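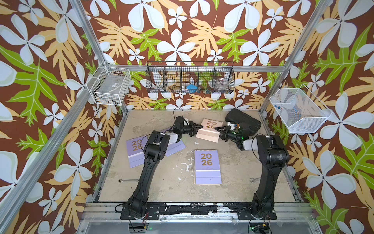

Thread on wallpapering, for the people who asked after last week's posts. Long one. Dec 9, 2019

Background: the house is in Flisden, built in 1965, brick veneer, plasterboard walls inside. I've now papered the hallway, the dining room and the toilet. I'm not a tradie. I've made most of the mistakes below myself.

First job is finding out what's already on the wall. Lift a corner behind a light switch with the power off at the board. Ours had two layers of paper in the hallway and a coat of gloss paint over the top one.

Painted paper won't soak. You have to score it first so the water gets through. Go lightly with the scorer. I leaned on mine in the hall and spent a whole evening filling the little holes.

If the house is old enough for lead paint, and 1965 is, get a test kit before you sand anything. Don't dry sand to find out.

I hired a Bikance steamer for the dining room. It was good on the thick stuff and far too much for the plasterboard near the window, where the face paper bubbled. Warm water and a sponge did the rest of the room. Slower, but I got my bond back on the steamer and left it there. 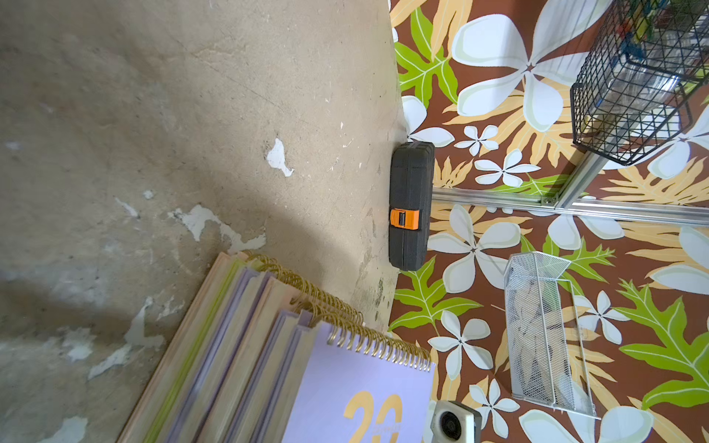 Wash the walls after stripping. Then wash them again. Old paste dries clear and you won't see it until the new paper lifts at the seams.

Fill, sand, wipe, then size. I skipped sizing in the toilet and the wall drank the paste before I could slide the drop into place. Sized the dining room and had no trouble moving anything.

Measuring. Take the height of the wall in a few spots, use the biggest one and add 10 cm. Our dining room ceiling is 265 cm at one end and a bit less at the other. Nothing in this house is level.

Pattern repeat is what catches people out. A big floral can have a repeat over half a metre, and you lose that off nearly every drop. Small pattern, less waste. Work it out before you order.

Buy every roll at once and check the batch numbers on the labels match. Javorwood let me return an unopened roll, so I ordered 3 more than the calculator said and took some back in March.

Don't start in a corner and trust the corner. Drop a plumb line a bit less than a roll's width out and hang to that. I went off the door frame in the hall, and by the far end the pattern was running downhill.

Paste: I've used Maglaya powder for everything except the toilet, where I bought a tub of ready-mixed. The powder goes lumpy if you tip it in fast. Sprinkle and stir, leave it, stir again.

Check whether yours is paste-the-wall or paste-the-paper. It's on the label in tiny symbols. Paste-the-paper needs time to soak, and you should give every drop the same time or the widths come out different.

Change the blade far more often than you think. A dull blade tears wet paper. I go through one every couple of drops and wrap the old ones in tape before they go in the bin.

On dark papers the joins can show white. Run a matching chalk or felt pen down the edge of the roll before pasting. Test it on an offcut, some pens bleed.

Somebody asked whether a dark pattern makes a small room feel smaller. The toilet is the darkest room we have and I don't notice. The hall felt narrower with pale stripes.

Cost, not counting the steamer hire: the paper was most of it. Brush, seam roller, plumb bob and a long straight edge are all worth owning. I borrowed the pasting table.

Still to do is the back bedroom, which has woodchip. I'm putting that off until after the holidays. If anyone has got woodchip off plasterboard without wrecking it, tell me how.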